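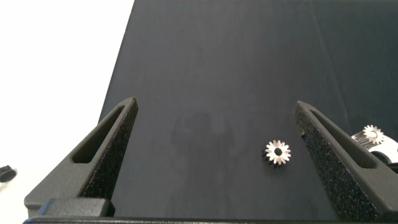
Keeping the gear cell going: a morning with Emmanuel Gachanja

Emmanuel Gachanja does not care for the word "autonomous". He looks after the gear cell at Skusard's workshop in Trondville, and when I asked him what it does by itself he thought for a while.

"It picks up a gear," he said. "If the pads are good and the mat is flat."

The pads come up a lot. They line the inner faces of the two fingers, and Gachanja blames them for most of his lost hours. Lornero, who supplied the cell, told him a set would last 1860 picks. He started a tally in December and has yet to get there.

"I got 105 out of one pair before it began dropping things. They said I'd fitted them wrong. Maybe I had, the first time."
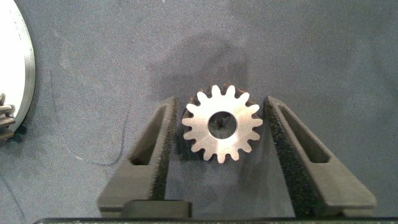

A spur gear between the gripper pads.

He checks the grip with a single gear before he lets the cell run. A gear that leans a little in the fingers can still be placed, he says, but he wants it to lean the same way each time. If it doesn't, he takes the pads off and starts again.

I asked whether a person could simply put the gears on the plate by hand. Chiamaka Olatunji, who signs off the maintenance budget, answered before he could.

"Of course they could, and faster. I've said so in meetings. The argument is that it'll pay for itself at night, and I'm still waiting to see the night."

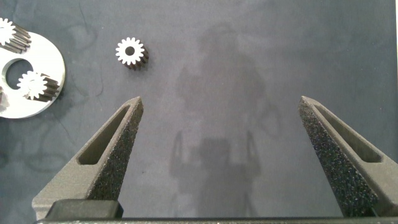
Two gears on the plate, one on the mat, and the fingers open.

Gachanja's own complaint is with the mat. It is soft, which is kind to the teeth, but it marks and it creeps. He squares it up every Sunday and writes the offset in a notebook, having stopped trusting the figure on the screen. The fault that bothers him most is code 2203, listed in the manual as "part not found".

"It'll say that with the part standing right in front of it. Shadow, I think. The arm throws a big one. Lornero say no."
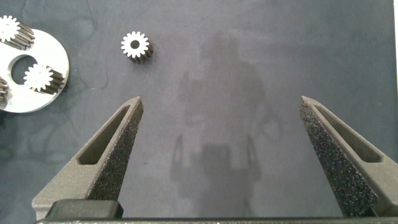
What would change his mind

A firm called Nwachukwu has offered harder pads and a stiffer mat on trial. Olatunji has agreed to pay for 2 sets and wants the tally kept by someone other than the seller. Gachanja will fit them himself.

"If I can go nearly a month without touching it, I'll say it works," he said. "Ask me then."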